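단편소설 | 기계가 있는 풍경
인쇄하기 | 이메일로 보내기

공개일

우르쿠라 연구동 앞에는 버스가 서지 않았다. 키란 사치데바는 정문에서 언덕길을 걸어 올라갔고, 도착했을 때는 이미 셔츠 등판이 젖어 있었다. 접수대 직원이 이름표를 내밀었다. 번호는 1293이었다.

"올해 방문객이 그렇게 많습니까?"

"재작년부터 이어서 매긴 번호예요."

키란은 이름표를 주머니에 넣었다. 그는 두베이 창고에서 물건을 나른 지 오래된 사람이었고, 회사가 보내서 왔다. 보고서 한 장만 써 오라고 했다. 살 만한 물건인지, 아닌지. 마음속에서는 언덕을 오르기 전에 이미 써 둔 보고서였다.

안내를 맡은 랄리트 마우리아는 목소리가 좋았다. 그는 플런니스라는 제품 이름을 한 문장에 한 번씩 넣어 말했다. 플런니스는 지치지 않습니다. 플런니스는 불평하지 않습니다. 앞줄의 누군가가 고개를 끄덕였다.

"불평은 누가 대신 합니까?" 키란이 물었다.

랄리트는 웃었다. 그런 질문을 여러 번 받아 본 웃음이었다.

"시연부터 보시죠. 90초면 됩니다."

사람들이 타일 벽을 두른 칸 앞으로 모였다. 키란은 뒤에 서 있다가 어깨 사이로 목을 뺐다. 결국 장난감 나무토막이었다. 그의 조카가 네 살 때 하던 일이었다.

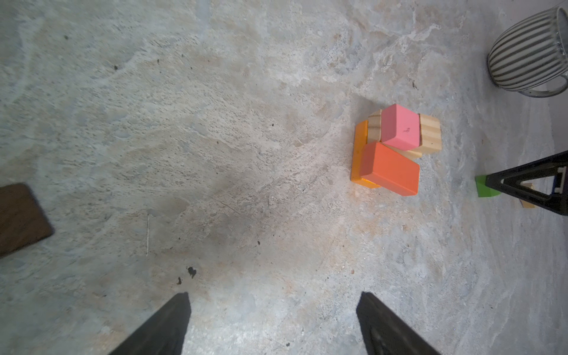
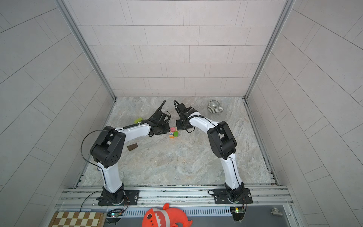

플런니스 시연. 첫 번째는 집게 쪽에서 본 나무토막, 두 번째는 마주 선 두 팔.

"왜 하필 나무토막이죠?" 키란이 다시 물었다.

"모양이 단순하니까요. 기본기를 보여 드리기에 좋습니다."

"우리 창고에는 단순한 게 없습니다. 젖은 상자도 오고 옆구리 터진 자루도 와요."

"요부르스카 공장에서는 이미 상자를 다룹니다."

"거기 가 보면 볼 수 있습니까?"

랄리트는 그 공장은 외부인을 받지 않는다고 했다. 키란은 수첩에 '요부르스카, 못 봄'이라고 적었다. 그 옆에 가격도 적으려 했으나 랄리트는 가격은 상담실에서 따로 안내한다고 했다. 상담실 앞에는 줄이 길었다.

90초는 한참 전에 지났다. 키란은 손목시계를 보지 않는 척하면서 보았다. 옆에 선 여자가 딸을 안아 올렸다.

"엄마, 저 상어는 언제 해?"

아이가 유리도 없는 칸 아래쪽을 가리켰다. 주황색 봉제 상어가 엎드려 있었다.

"상어는 안 한대."

"왜?"

여자는 랄리트를 보았다. 랄리트는 좋은 질문이라고 말하고는 다음 일정을 안내했다. 2층에 다과가 준비되어 있었다. 사람들은 금세 계단 쪽으로 몰렸고, 아이도 과자라는 말에 상어를 잊은 것 같았다.

키란은 남았다. 두 팔이 가운데에서 서로를 겨누고 있었다. 그는 악수를 하려다 만 사람들 같다고 생각했고, 그런 생각을 한 것이 조금 언짢았다. 창고에서 함께 일하던 동료 3명이 작년 12월에 나갔다. 그때는 기계 이야기가 나오지도 않았다. 그냥 물량이 줄었다고 했다.

"안 올라가십니까?" 랄리트가 돌아와 물었다. 사람이 없으니 목소리가 한결 낮았다.

"하루에 상자 300개를 나릅니다, 제가."

"대단하시네요."

"이건 몇 개나 합니까?"

랄리트는 칸 쪽을 한 번 보고 안내문을 반으로 접었다.

"그건 제가 답할 수 있는 게 아니라서요. 담당자에게 메일을 보내 주시면……."

키란은 수첩을 덮고 메일 주소를 불러 달라고 했다. 랄리트가 철자를 하나씩 불렀다. 그는 받아 적다가 한 글자를 틀려 줄을 긋고 다시 썼다.

인쇄하기 | 이메일로 보내기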